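Velau arm kit – talk notes, September 30, 2020

Slot is short. Leave time for the pricing slide, they always want to go back to it.

**Opening**

Good morning. I'm going to talk about the Velau kit, what you get for the money, and where I think it falls short. We bought ours at full price and I don't work for the vendor.

Show of hands: who has set up an arm before? If most hands go up, skip the next two paragraphs and go straight to setup.

For everyone else. The Velau kit is a tabletop arm, a two-fingered gripper, a small camera at the wrist, and the software to record moves and play them back. It's sold to teaching labs and small shops that want to try pick-and-place work before they spend real money. You supply the table and the computer.

There are two other kits in this price range that people ask me about, the Gralla and the Hitholm. I've used the Gralla for a few months. I have only seen the Hitholm at a demo, so I'll say very little about it.

**Setup**

The box has 7 trays in it and the manual unpacks them in the wrong order. Start with the base plate. If you start with the arm you will end up holding it while somebody looks for bolts.

It took us 4 hours to get from sealed box to first motion. Most of that was the software install. The installer wants an older driver than the one on our machine and the error message doesn't say so. Support answered the same day and sent the right file.

Calibration is a guided routine. You move the arm to a set of points by hand and press a button at each one. It went fine the first time. It has to be repeated if you move the base, even a little – so bolt it down before you calibrate.

**What we run on it**

(Switch to photo slide. Leave it up while talking through the task.)

Our standard job is a table-clearing task. We put out toy food, a couple of bowls and a plate, and the arm has to pick things up and put them where they belong. It's cheap to set up and it gives you a mix of shapes, which matters more than the number of objects.

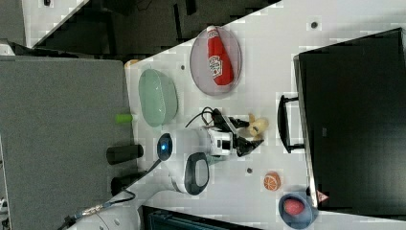
*Slide 5: Velau arm over the toy food set, small yellow piece at the fingertips*

Points to make with this slide up:

- Small irregular pieces like the yellow one are the hard case. The two fingers need to meet the object square, and a lumpy shape gives them very little to square up to.
- The orange slice is a different problem. Going straight down on a flat, round thing doesn't work well, so we come in low and take it by the rim.
- The ketchup bottle on the plate is the long object in the set. We grip it near the middle. Near the cap it tends to swing.
- Mention the wrist cable. It loops out from the top of the wrist, and you want to plan your moves with that loop in mind. The Gralla runs its cable inside the last joint. I would pay extra for that here.
- The blue light on the arm is the status light. Check it before you reach in.

Pause for questions on the task. If someone asks about glass or metal, say we haven't tried either one.

**Results**

We logged 559 pick attempts with the stock software. I don't want to put a single success rate on the screen, as it depends so much on the object. Bottles and bowls were dependable. Small pieces were not, and most of the misses came from the approach angle.

Changing the fingertips helped. Okafor makes a softer set that fits the same mount. They wear faster than the stock ones, and you should plan on replacing them.

The wrist camera is good enough at close range. Further out it struggles with pale objects on a white table. A darker mat would probably fix that. We left the table white on purpose to see how the software coped.

**Price and support**

(Pricing slide.)

The base kit covers the arm, gripper and camera. The software license is separate and runs for a year. Please read that line twice. Two labs I spoke to budgeted for the kit and found out about the license when the quote came in.

Spare parts arrive in up to 9 days. That was fine for us. If you run a class on a fixed schedule, order a second set of fingertips with the kit.

The vendor says the next software version is due in December and will include a better grasp planner. I haven't seen it running and I wouldn't buy on the strength of it.

**Who should buy it**

Teaching labs, yes. The hand-guided recording is easy to learn and students get to a working routine in one session.

Small shops, maybe. If your parts are regular in shape and not too small, it will do the job. If they are small and uneven, ask for a trial with your own parts first – the vendor does offer this but it isn't on the website.

Go back to pricing slide. Questions.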